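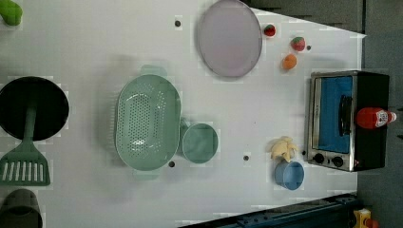 Hi, and welcome to Hutico! I run a play kitchen library, and if that sounds like a strange thing to have a whole website about, well, you should see my hallway. We lend out toy kitchen sets - pots, plates, bowls, spatulas, all sorts of pretend food - to families, preschools, daycares and anybody else with small people who like to cook invisible soup.

I started with one box. My kids had outgrown their play dishes and a neighbor asked if she could borrow them for a rainy week, and then her sister asked, and by that April I had a sign-up sheet taped inside a kitchen cupboard. We moved out of my house after the second winter (my family was very nice about it, but they did want the dining table back) and into the old Polák bakery on Winska Street. It still has the big front window and the slanting floor, so if you drop a toy tomato by the door you'll find it at the back by the sink.

Right now we have 332 pieces on the shelves, give or take whatever is under somebody's couch. I used to think children would want the fancy things, the cash registers and the coffee makers with buttons. Some do! But the things that come back with the most wear are the plain ones. A big black pan. A green colander with lots of little holes. I could lend out colanders all day long. Kids wash strawberries in them, wear them, park cars in them, and pour sand through them even though I ask very kindly on the borrowing card that they please don't.

Strawberries are the other favorite. I don't know why strawberries beat every other fruit we own, but we reorder them more than anything else and I have stopped trying to get children interested in the leeks.

How borrowing works: you pick a set, you take it home for 2 weeks, you bring it back. A family membership covers one set at a time, and a classroom membership covers up to 5. Every set comes in a cloth bag with a card listing what's in it, so you can check it against the card before you come back in. If a piece goes missing, just tell me. I'm not going to chase anybody over a plastic apricot, and it usually shows up in a snow boot anyway.

We do wash everything between loans. Warm water, dish soap, a soft brush for the slotted spatulas and the colanders, and then it all gets laid out flat to air dry before it's sorted back into bags. It's my favorite part of the job, to be perfectly frank with you. I put the radio on and match bowls to plates, and I get to decide whether mint green goes with lavender gray (it does, I've been doing it for years). Anything cracked or chewed goes into the mending basket, and if it can't be mended it gets retired.

Schools, this bit is for you. Our Pretusard program is a set of ready-packed kitchen bags for preschool and kindergarten rooms, each one built around a simple kind of play: setting the table, washing fruit, cooking for a friend who's sick, running a soup shop. There's a sheet of ideas in each bag, but teachers tell me the children ignore the plan by snack time and that's fine with me. So far 166 classrooms have had a Pretusard bag, and a good number of those come back every fall for another one. If you'd like to get on the list, send me a note in the summer, before the September rush.

We also take donations! Toy pans and pots, bowls, plates, cutlery, play fruit and vegetables are always welcome. Please no real glass or china, nothing with batteries, and nothing small enough to swallow. There's a bin just inside the front door, so you can drop things off whenever we're open.

Come by and see us if you're nearby. Mornings are quieter and a better time for babies and browsers. After school it gets loud, there's usually a restaurant going under the front window, and you will probably be handed a menu. The address and hours are on the contact page, parking is around the back, and the stroller ramp is on the side with the blue door.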